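Umavard opens household garment program for hand-guided robot teaching

BAMBRIDGE, March. Umavard has begun the second phase of Sikder, its program for teaching robot arms to handle clothing from human demonstrations. Operators work in furnished homes with a hand-held gripper that has the same finger geometry as the unit mounted on the arm. The operator performs the task, and jaw opening and wrist motion are logged along with video from a camera on the tool.

The current task set covers trousers, small garments and bedding. Each demonstration is limited to 24 seconds. 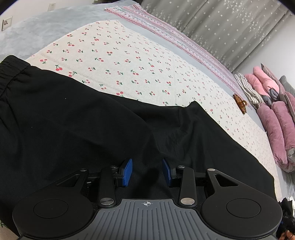 Jarmo Lehtinen said the hand-held method was quicker to learn than the remote-control station used in phase one, but that he would keep the station for tasks near the limit of the arm's reach, where a person's wrist "will happily do things the arm can't."

Phase two is scheduled to produce 3,000 demonstrations from 63 homes. Recordings are checked for tracking loss and for motions outside the arm's joint limits before they are used in training.
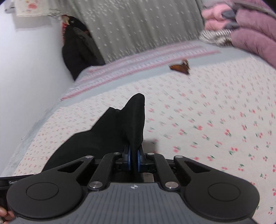
Grasp labeling is the slowest part of the process. Operators mark the moment the jaws close and the moment they release, and a reviewer confirms both marks against the video. Dark fabric pinched between the pads, with the rest of the piece still trailing over a patterned bedspread, is labeled as a partial lift. A full lift requires the whole item to clear the surface. The two classes are trained separately.

Trials on the arm will run for 8 weeks at the Bronau test site. The labeling guide is available to research partners on request from the Umavard press office in Bambridge.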